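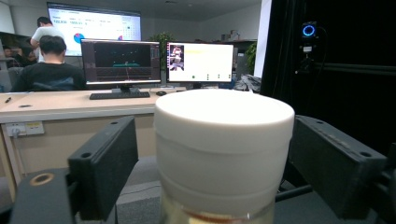 Photo: Haruto Onishi

How does a website know your password?

By Emese Kocsis for Tirkden Young Readers
Reading level: 9 to 12 years

You type your name. You type your password. You press the button, and the website lets you in. It takes less than one second, and most of us do it without thinking.

But think about it now for a moment. The website must check that your password is right. So it must know your password, yes? And if it knows your password, it must be written down somewhere. Then what happens if a thief finds the place where it is written?

Many children have asked us this question after our last article, and it is a very good one. The answer is a little bit strange. A well made website does not know your password at all. It can check it, but it cannot tell you what it is.

Let us see how this is possible.

The bad way

First we look at how it should not be done.

Imagine a school club. Every member has a secret word, and you must say the word at the door. The person at the door is called Lilian, and Lilian has a notebook. In the notebook there is a list: the name of each member, and next to it the secret word.

When you come, you say your name and your word. Lilian looks in the notebook. If the word is the same, you may go in.

This works well until one day the notebook is lost. The person who finds it now has all the words. They can come to the door and say they are you, or they can say they are your best friend.

In the early years of computers, many systems kept passwords like this, in a simple list. There are still some websites which do it today, and this is a bad mistake.

The better way: a word mixer

Now imagine that Lilian has a machine, which we will call the mixer. You put a word in at one side, and at the other side comes out a long line of letters and numbers which looks like nonsense. For example, you put in the word

pancake

and the machine gives you something like

7f2k9q0xw3

(We made this one up. Real ones are much longer.)

The mixer has some special rules.

The same word always gives the same nonsense. If you put in "pancake" today and "pancake" next year, you will get the same line both times.

A small change in the word makes a very big change in the nonsense. If you put in "pancakes" with an s, the new line will not look like the old one at all.

And the most important rule is that the machine works only in one direction. You cannot put the nonsense in at the back and get "pancake" out at the front. Think of a cake. If you have eggs, flour and sugar you can make a cake, but if you have a cake you cannot take the eggs out again.

Computer people call this mixer a hash function, and the line of nonsense is called a hash. The word hash also means a kind of food where everything is chopped and mixed together, so it is easy to remember.

What Lilian writes in the notebook now

With the mixer, Lilian does not need to write down your secret word. When you join the club, you put your word in the mixer, and Lilian writes only the nonsense.

The next time you come, you say your word again. Lilian puts it in the mixer and looks at what comes out. Is it the same as in the notebook? Then your word was right, and you can go in. After this Lilian forgets the word.

If the notebook is lost, the person who finds it sees only nonsense. They cannot say the nonsense at the door, because Lilian would put it in the mixer and get some different nonsense.
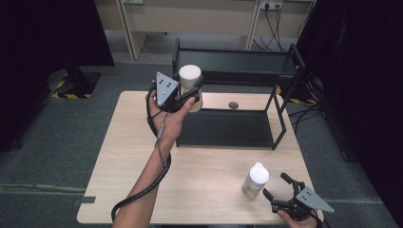

A white container is held just above the table, close to the corner of the black rack.

So is everything safe now?

Not yet. Thieves are patient, and they have computers too.

A thief who has the notebook can try to guess. They buy the same kind of mixer, and they put in many words, one after another. They try "football". They try "dragon". They try "password", which is sadly still used by a lot of people. Each time they look if the result is somewhere in the notebook. If they find the same nonsense, they know the word.

A person would become tired after a few words. A computer does not. It can try a very large number of words while you drink a glass of milk.

It helps the thief that people choose the same words again and again. Names of pets, names of football teams, a birthday, the keys which are next to each other on the keyboard. The thief has a long list with all of these, and begins with the most popular ones.

There is another problem. Let us say that Haruto and Yuzuki are both in the club, and both of them have chosen "dragon". Then the notebook shows the same nonsense for both. When the thief has found one, they have found the other one too, with no extra work.

A little bit of salt

For this problem there is a nice trick, and its name is salt. Yes, this is really the word that engineers use.

Before your word goes into the mixer, the website adds a few letters and numbers to it. These are chosen by chance, and they are different for each person. So perhaps Haruto's word goes in as

dragon + t81m

and Yuzuki's word goes in as

dragon + 0zvp

You remember the rule that a small change makes a big difference? Now the two lines of nonsense are not the same any more. The thief cannot see that the two members have the same word. They must start the guessing again from the beginning for each person, and this costs a lot of time.

The salt is written in the notebook next to the name. It does not need to be a secret. Its work is only to make every line different.

Slow is good

Usually we want computers to be fast. With passwords it is the opposite, and the best mixers are made to be slow.

They are not so slow that you would notice it. When you log in, you will not mind if the mixer needs a small part of a second. But the thief wants to try millions of words, and for them every small part of a second must be added to all the others. A job that would take one afternoon can become a job that takes years. 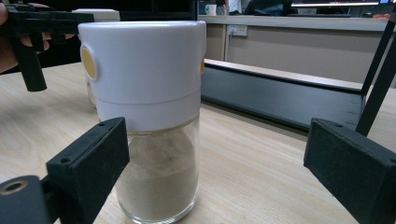 The salt and the slow mixer are things that the website must do. You cannot do them for it, and from outside you cannot see if they are there. But the length of your password is your own choice, and it makes a very big difference.

Long is better than strange

Maybe a grown-up has told you that a good password must have strange signs in it, like % or &. They can help a bit. But length helps more, and a long password can be easy to remember.

We asked Kevser Canpolat, who teaches computing to children, how she explains it. She gives her class a small piece of paper and asks them to write down four words which have nothing to do with each other. They open a book on any page and point with a finger, so that the words come by chance. One group got this:

lamp otter seven curtain

That is a password with more than 18 letters, and you can make a funny picture of it in your head. An otter is sitting under a lamp, behind seven curtains. After two days you will not forget it.

(Please do not use this one. It has now been printed in an article, so it is not a secret any more.)

"The children always want to use words that go together, like cat and mouse," Kevser told us. "I say no, please, the cat must stay at home. A guesser will think of the mouse as well."

One password for one place

Imagine you play a game called Skakik, and you also have an email account, and you use the same password for both. The people who made the game did not build it very well, and they have the bad kind of notebook with the simple list. When this notebook is stolen, the thief will not only play your game. They will try the same name and password on your email too, to see if it fits.

That is why it is better to have a different password for each place. It is a lot to remember! Many families use a password manager, which is a program that keeps all the passwords in a locked box. Then you need to remember only the one for the box. Ask a grown-up at home before you install anything.

Something you can check

Do you know the button with "I forgot my password"? When you press it, a good website sends you a link, where you can choose a new one. It does not send you the old one. Now you know the reason: it does not have it.

If a website ever sends you your old password in an email, this means it was kept in a way that can be read. Tell a grown-up, and change the password. If you have used the same one in another place, change it there also.

Try it at home

You can make a very simple mixer with paper and pencil. Give each letter a number: A is 1, B is 2, C is 3 and so on. Take a word and add all the numbers together. The word CAB gives 3 + 1 + 2, so the result is 6.

Now give the result to a friend, but not the word. Can your friend find the word? It is hard, because many words have the same result. BAC gives 6 too, and this shows that our paper mixer is not good enough for a real website. Can you think of a rule that would make CAB and BAC different? Perhaps the first letter could count double.

Send us your rule. In November we will print the five that we like the most.

Words to remember

Hash: the line of nonsense which comes out of the mixer.
Salt: extra letters and numbers, different for each person, added before mixing.
Passphrase: a password made from several words.
Password manager: a program that keeps your passwords in a locked place.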